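Popescu Flooring
Carpet questions, answered

Last updated October 21, 2025

Most of what follows was asked at the counter, over the phone, or by people holding a piece of carpet up to the shop window and frowning. It covers carpet in workrooms, offices and the sort of spare room that has quietly become both. If you want stairs, there is a separate page, and you have our sympathy.

Why do grey stripes look different every time I see them?

Light, mostly. A streaky stripe in several greys will change its mind between breakfast and lunch, and again when you switch the lamp on. Take the sample home and leave it on the floor for a couple of days before you order. Look at it from standing height and then from much closer, where you'll meet it when you drop a screw.
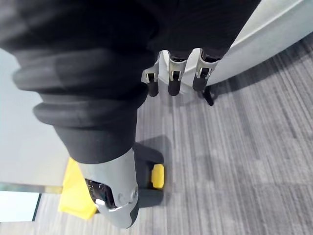
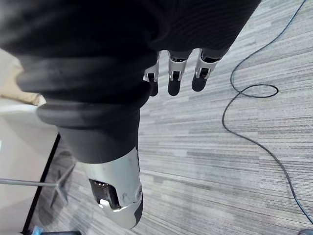

Chathurika Thambiah wrote to us in September to say that we make far too much of the light and not nearly enough of direction. She had her stripes laid straight down a long, thin room and says it now feels like waiting for a train. A diagonal would have cost more, she adds, and she would have paid it. We have moved the next question up the page on her account.

Which way should the stripes run?

Along the room makes it longer, across makes it wider, and diagonally makes the fitter sigh. There is more waste on a diagonal because every edge is cut at an angle, and you are paying for the offcuts whether you keep them or not. In a squarish room with big things standing in it, a diagonal can look very good. It also stops anyone noticing that your walls aren't parallel. They aren't, by the way. We've measured a lot of walls.

Does a stripe hide dirt?

It hides fluff, crumbs and small bits of thread very well. It doesn't hide tea. Several greys of varying width give the eye plenty to be getting on with, and that suits a busy room. The drawback is that it also hides the washer you dropped. Use a torch held low and sideways, and look for the shadow.

Can I run a cable across the carpet?

You can, and everybody does. A thin black cable on a grey stripe is easy to miss with the eyes and easy to find with the foot. If it's only out for the afternoon, lay it flat with no loops and keep it off the path to the door. If it's staying, put it round the edge or under a proper floor cover. Please don't run it underneath the carpet. It can be damaged there without anyone seeing, and it leaves a ridge that looks as though something is tunnelling to the kitchen.

Will heavy equipment leave dents?

Yes. How deep depends on the pile and how small the feet are: a broad base spreads the load, and a thin leg behaves like a stiletto. Put a flat pad under anything narrow, and shift the lot a little now and then if it can be shifted. For dents you already have, lay a damp cloth over the place, hold a steam iron just above it for a few seconds, then tease the pile up with your fingers. Try it in a corner first. Some fibres melt, and a melted patch is harder to explain than a dent.

What about sheets and panels leaning or standing on the floor?

A sharp bottom corner will catch a looped pile, and one good shove is enough to pull a thread. Stand panels on a strip of offcut (you have offcuts, see above). If a loop does come up, snip it level with small scissors. Never pull it. The people who pull it ring us on Saturday mornings.

Black fabric sheds all over my carpet. Is that the carpet's fault?

For once, no. Dark cloth on a pale floor drops its lint where you can see it, and a pale floor returns the favour. Clean the cloth with a lint roller before you do the carpet, or you'll be doing the carpet twice.

How often should I vacuum a workroom?

Twice a week if people walk through it, and once if they mostly stand still and think. Go along the stripe and then across it. Work slowly round the feet of anything heavy. Pick up the cables before you begin — a brush head will eat a thin one without changing its tone of voice.

Tiles or broadloom?

Tiles, if things are likely to be spilled, dragged or dropped. You can lift one and swap it. Our Astby tiles are 50 cm square, and we suggest keeping 2 spare boxes from the same batch, somewhere dry, with a label on. Broadloom looks calmer and has fewer joins. We sell the Wornberg by the roll for anyone who wants calm and is prepared to be careful with coffee.

Do your stripes match from one tile to the next?

Nearly. On the Astby the bands are meant to be irregular, so a slight jump at a join reads as part of the pattern. On the Trinico they are regular, and a slight jump reads as a mistake. Buy the Trinico if you trust your fitter.

What does a sample cost?

Samples are free if you collect them. We hold them for 19 days and then they go back on the rack. Posted samples are charged at whatever the postage comes to, and the big ones are heavier than you'd think.

How long before I can put everything back?

With loose-laid tiles, the same day. With glue, leave it overnight and keep the door shut. Anything weighing more than 60 kg should be walked in on boards, with one person in front who is allowed to say stop.

Can you come and look at a stain?

We can. Tell us what it was when you book. We do ask, and "nothing" has never once been the answer.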